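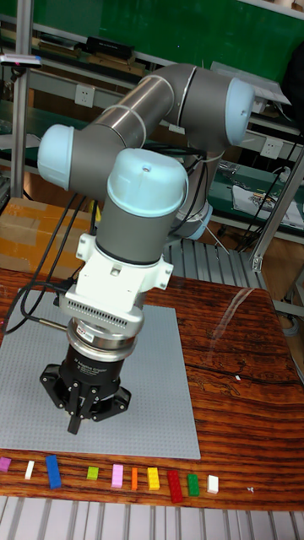 A Household Policy on the Acquisition of Animals

February 12, 2019
Posted by the author of the Skerkard Household Notes
3 min read

It has been the position of this household for several years that no further animals will be admitted. The position was adopted after the hamster and reaffirmed after the second hamster. Readers of these Notes will recall that it was suspended in July, when our younger daughter returned from a week at the lake in Undside with a shoebox under her arm and a prepared statement.

The shoebox contained a tortoise. Her statement ran to two pages and addressed cost, feeding, housing and the moral character of tortoises. It did not address lifespan. I have since learned that an animal of this kind may outlive both of its sponsoring parents, and my husband has asked that it be mentioned in the will.

The tortoise was named Thái, after the restaurant where the family ate on the night the matter was decided. An enclosure was purchased for $100, assembled on the dining room floor, and found to be too large for any room except the dining room. Meals were moved to the kitchen. This was described to me as temporary.

In the first month the tortoise left the enclosure on two occasions. The first absence lasted 20 minutes. The second lasted 28 hours, during which all persons in residence were required to shuffle and not step, and the laundry was suspended. He was located inside my husband's left boot, in the hall closet, behind a door that each member of the family states was closed.

Our older daughter, who is at college in Itine and had taken no part in the original discussions, was informed by telephone. She laughed for some time and then asked whether she might now have a ferret.

The request was declined. The following rules have been posted on the refrigerator and apply to all children of the household, including those aged 18 and over:

No animal may be brought home in a container intended for shoes.
A sibling's animal does not establish a precedent.
The word "temporary" must be accompanied by a date.

The older daughter has submitted a written appeal. It is 32 lines long, and lifespan is covered in the opening paragraph. My husband is reading it a second time in the kitchen.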